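Mollgate head unit adapters: firmware and wiring changes

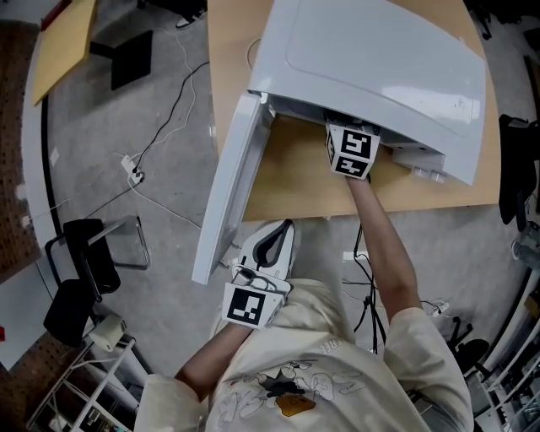 Page last changed: May 18, 2018

Bisik has released firmware 452 for the Mollgate adapter, the unit that adds hands-free calling and music streaming to older factory car stereos. It replaces the April build and should be fitted to all adapters sold with the grey 12-pin plug.

Two faults are dealt with. The adapter no longer drops the phone link when the ignition is turned to the accessory position and back within 2 seconds. Steering wheel buttons on cars with a shared data line now repeat at 300 milliseconds when held - the old value caused skipped tracks.

To update, copy the file to an empty USB stick, plug it into the service lead and switch on the ignition. The light flashes green while the file is read and stays green when the job is done. Do not start the engine during this time. Paired phones are kept, but the microphone level goes back to its default and must be set again.

Alina Jitaru has also revised the fitting list, which now covers 1,695 combinations of make, model and year. Cars with the Clollia amplifier in the boot still need the separate ground lead, part of the Bucur wiring kit. Without it there is a whine that rises with engine speed.

Questions on wiring should go to Marius Costache at the service desk. Please quote the serial number on the underside of the adapter and the firmware version before the update.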